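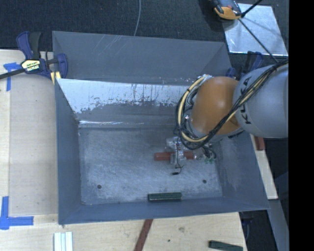
Step 1: Prepare the bin and the blocks

Set the metal bin on the wooden work surface and fasten it at the back corners with bar clamps. Check that the clamps hold before the arm is powered. A bin that shifts during a trial changes the pick position for every trial after it, and the results from that run must be discarded.

Place a small pad between each clamp jaw and the edge of the bin. Tighten by hand only.

Mark the working position of the bin on the table with blue tape. If the bin is removed for cleaning, return it to the marks and repeat the position check in Step 3.

Use the rectangular blocks from the standard set. For the first series, use one reddish-brown block and one dark green block. Spare blocks may stay on the table outside the bin, provided they are clear of the arm's path.

Step 2: Mount the gripper

Two grippers are compared in this procedure, the Flodcombe and the Wakutau. Begin with the Flodcombe.

Bring the arm to the service position and engage the stop. Fit the gripper to the wrist and tighten the screws in a cross pattern. Route the cables over the outside of the arm and leave enough slack for a full turn of the last joint. Operators should turn the joint slowly through its range once and watch the cable bundle throughout. If the bundle pulls tight at any point, loosen the upper tie and route it again.

Loose connectors near the fingers must be tied back if they can touch a block or the floor of the bin during a pick.

Step 3: Check the position

Load the program named "bin check" on the Weltano controller. At reduced speed, lower the open gripper to the first point and stop. Confirm by eye that the fingers are above the floor of the bin and clear of its sloping sides. Repeat for the remaining points.

Surface scratches and pale marks on the bin floor need no treatment. Wipe away dust with a dry cloth.

Step 4: Run the picks

Each gripper completes 30 picks of the reddish-brown block and 30 picks of the dark green block. Between picks, the operator places the block by hand at the next position on the printed sheet. The stop must be engaged whenever a hand is inside the bin.

Record each pick as one of the following:

Held: the block was lifted above the rim and remained in the fingers until release.
Dropped: the block left the floor but fell before release.
Missed: the block did not leave the floor.

A pick stopped by the operator is entered as "stopped" and run again. Do not change the finger force during a series.

Blocks lying close to a wall require special attention. The fingers may touch the slope before they close. Where this occurs, write "wall contact" beside the result, including when the block was held.

Step 5: Change grippers and repeat

Remove the Flodcombe, mount the Wakutau, and carry out Steps 2 through 4 again. The Wakutau has a longer body, and its tool length must be entered on the controller before the arm is moved. The correct file is number 17 in the tool list.

Step 6: Submit the results

Enter the results in the shared record on the day of the trial. Completed sheets go to Ekene Adeyemi. Questions about the controller or the tool list should be directed to Josphat Nyaga.

Revised Dec 18, 2023. The section on camera setup has been moved to the Aaltonen guide.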